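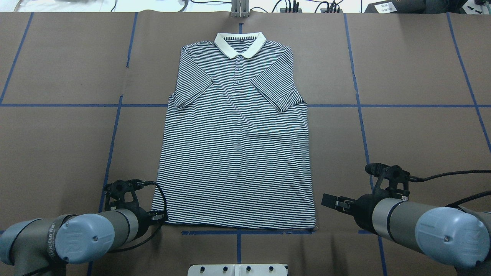 My mother-in-law folded laundry the way other people file taxes, and for eleven years of marriage I got away with rolling everything into a sort of burrito and hoping. Then we moved into the Padell Street apartment, where the bedroom closet has a single shelf deep enough for one stack of shirts, and the burritos kept falling on my head. So I have been learning to fold. I started on the striped polo, which is a mean choice for a beginner. Stripes show everything. Fold the short sleeves in across the chest and the lines on them head off diagonally while the ones on the body keep going straight across, and any sleeve that's off by a bit announces it to the whole room. A plain gray T-shirt will cover for you. A navy and white polo is a snitch.

The other thing about a polo is the collar. T-shirts have no opinions at the neck. A polo has a knit collar that wants to be folded over and rounded, plus a placket with buttons, and all that bulk sits at one end, so your finished stack leans like a bad tooth. Tracey Goodall, who worked five Christmases at a department store and has never forgiven anyone for it, told me to alternate them, collar to the left, collar to the right. I did this and the stack stood up. I was more pleased than I'd like to admit in writing.

Her method, as dictated over the phone while she was eating something crunchy:

Button the shirt. All the buttons, even the top one you never use.

Lay it flat and smooth it from the middle out. She wants it face down. I like it face up for the first pass so I can see what the sleeves are doing, and we have agreed not to discuss it.

Sleeves in. Then the sides. Then the hem up to the collar in two moves.

I own a folding board, by the way. It's a Ralto, it has hinged flaps, and it cost more than the polo. You flip left, flip right, flip up, and out comes a shirt like the ones in the store. It works beautifully on shirts exactly the size of the board. Mine are bigger than the board and my husband's are much bigger than the board, so what you get is a perfect rectangle with a fringe of hem hanging out of the bottom. It lives behind the ironing board now. They can keep each other company.

What did help was lines. Blue tape on brown paper gives you something to check the shirt against, and a slanted side seam stops being a matter of opinion. Without anything to go by, I will swear up and down that a shirt is straight, and then I walk to the other side of the table and it's a parallelogram. 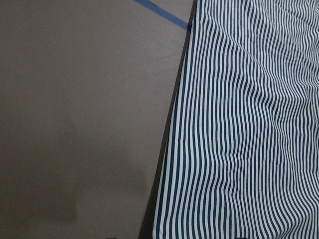
Stripes, gray, and a bit of blue tape. Guess which one is slanting.

I've also developed views on hems. The bottom hem of a polo is never even. You can smooth it, you can press it with the flat of your hand, you can speak to it, and one corner still lifts. Janaka Gamage from downstairs says this comes from hanging shirts by the hem to dry and that I should hang them from the placket instead. I tried that in February and got a polo with two little clothespin ears on its chest. I'm back to hems.

As for the stack, the rule at our place is five shirts high and then you start another one, except there's no room for another one, so the sixth shirt goes on the chair. The chair has been a closet since the day we moved in. My husband thinks it's a chair.

Next up are fitted sheets. Tracey says she'll have to come over for that.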